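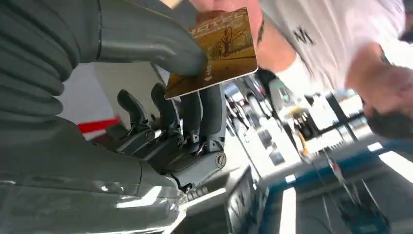
Figure 1. Key card with a bare tree on the card face, gripped at the top edge.

Unit 4: Key Cards and the Front Desk

Reading before class: the check-in chapter in the Brirnton course pack, up to the section on lost keys.

A plastic key card does two jobs. It opens a door, and it is the one piece of the hotel that the guest carries all day. Design and handling both matter, and the exam covers both.

Card face
Look at the card in Figure 1. It has brown and amber tones, a tree in the middle, lettering along the upper edge and a small logo down the side. There is no room number on the part of the face that shows. Keep it that way on any card you design for the project. The room number goes on the paper sleeve, and the clerk points to it without saying it out loud.

Encoding
Our practice desk uses the Gondeo encoder. Enter the room, the checkout date and the number of cards, then wait for the green light before lifting the card. If the light is red, wipe the card and try once more. After a second red light the card goes in the reject box.

Stock
The case study is the Bulasari, a hotel with 80 rooms. It orders 600 cards at a time and reorders when the drawer is down to one sleeve. Last July it lost 17 cards in a single week, mostly to guests on early buses. Work out what a checkout drop box would have to save to pay for itself — the prices are on the Chiu worksheet.

Handing over
Hold the card by its edges with the face toward the guest. Give the sleeve first, then the card. Guests who ask for a second card must show ID, even if you checked them in yourself.

For next time: bring one card design, drawn at actual size, front and back.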